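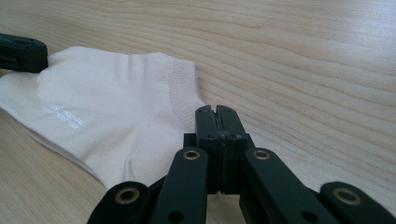 A reader wrote in to ask whether a sleep log is worth keeping at all when the person already knows they sleep badly. For most sleep complaints it is. Memory of a bad week tends to be shaped by its worst night, and a clinician who is told "I never sleep" has little to work with. A written log gives times that can be compared from one night to the next.

This page covers how to set up a two-week log for an adult, how to fill it in, and how to work out the one figure most clinics ask for first. It does not cover children, and it does not replace an assessment. Anyone who stops breathing during sleep, or who falls asleep while driving, should see a doctor before starting a log.

What you need

A pen and a printed grid are enough. The Brirent grid has one row per day and a column for each item below. The Uzor spreadsheet uses the same columns and does the arithmetic. If you use the Clovel phone app, turn off its automatic detection and enter the times by hand. Automatic entries often record quiet wakefulness as sleep, and mixing the two kinds of entry makes the log hard to read.

Keep the log away from the bed. It is filled in after getting up, never during the night.

Setting up the log

Step 1. Choose a start date

Pick an ordinary stretch of 14 days. Avoid travel across time zones, the week of a clock change (November in most of the United States), and the first week of a new medication. If one of these cannot be avoided, write it in the notes column on the day it begins.

Step 2. Fix the recording times

Fill in the night columns within an hour of getting up. Fill in the day columns in the evening, before getting ready for bed. If an entry is missed by more than a day, leave the row blank. A blank row does less harm than a guessed one.

Step 3. Record the night

Enter these items each morning:

Time you got into bed
Time you tried to fall asleep
Minutes taken to fall asleep (estimate)
Number of times you woke
Total minutes awake during the night (estimate)
Time of final waking
Time you got out of bed

Do not watch the clock to improve the estimates. Checking the time is itself a cause of wakefulness, and the method allows for rough figures. Round to the nearest five minutes.

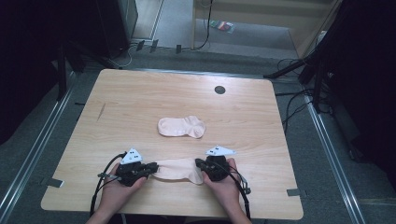
Step 4. Record the day

Enter caffeine (drink and time), alcohol (amount and time), naps (start and length), exercise, and any medication, including those sold without a prescription. Rate alertness from 1 to 5 at midday. Use the same scale throughout. If the midday rating is forgotten, do not fill it in later from memory.

Working out sleep efficiency

Sleep efficiency is time asleep divided by time in bed, given as a percentage. Clinics differ slightly on whether reading in bed counts as time in bed. The Jitaditz worksheet counts it, and so does this page.

1. Find time in bed: from getting into bed to getting out of bed, in minutes.
2. Add the minutes taken to fall asleep, the minutes awake during the night, any time in bed before trying to sleep, and any time in bed after the final waking.
3. Subtract the result of step 2 from time in bed. The remainder is time asleep.
4. Divide time asleep by time in bed and multiply by 100.

Example: in bed at 11:00 p.m., tried to sleep at once, took 20 minutes to fall asleep, awake for 49 minutes in the night, final waking and out of bed at 7:00 a.m. Time in bed is 480 minutes. Time awake is 69 minutes. Time asleep is 411 minutes, and efficiency is 85.6 percent.

For the full log, add up all the minutes asleep and divide by all the minutes in bed. Do not average the nightly percentages, as short nights would then count as much as long ones.

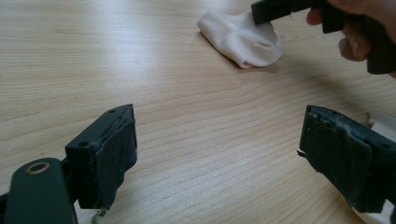
Gripper fingers and a white cloth on a wooden table

Reading the result

A figure of 85 percent or more is commonly treated as adequate in adults. A lower figure is not a diagnosis. Look also at how much the getting-up time varies, and whether poor nights follow late caffeine or long naps. Bring all the rows to the appointment, including the blank ones.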